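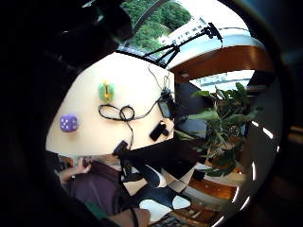 3.2 Materials and procedure

Participants were recruited through notices in public libraries and through two adult education centers in the town of Visov. Of the 543 people who returned the screening form, 254 met the age and language criteria and completed both sessions. The remaining forms were excluded for missing consent, incomplete contact details, or prior experience with memory testing.

The study list was made up of short, common nouns. We drew them from the Räsänen word norms, which give ratings for familiarity and ease of imagining. Words with more than one everyday meaning (such as "bank" and "match") were removed by hand. Half of the final items named small things found in most homes, and half named places or weather.

Each participant worked alone with a printed booklet. In the first session, words were shown one to a page, and participants wrote a sentence using each word before turning the page. No time limit was set, but pages could not be revisited. In the second session, held in the same room, they were given a blank sheet and asked to write down every word they could remember, in any order. Small objects on a tabletop are shown in Figure 2.

Figure 2. Small objects on a tabletop, including a purple die.

A recalled word was scored as correct if it matched a study word or differed only in spelling or number. Near matches – "cup" for "mug," for instance – were scored as errors and kept in a separate file. Scoring was done by the second author and checked by Oskari Lahtinen, who did not know which booklet version a participant had received. Disagreements were settled by discussion before the analysis began.

The booklets came in two versions. In the Brallo version, household words and place words alternated throughout. In the blocked version, all words of one type came first. Assignment followed the order of arrival at the first session. Because older participants tended to come in the morning, we included time of day in all models reported in Section 4.

Sentence length was recorded for every item. Sentences that repeated the study word without any other content were marked and left out of the length analysis, but the words themselves stayed in the recall scores.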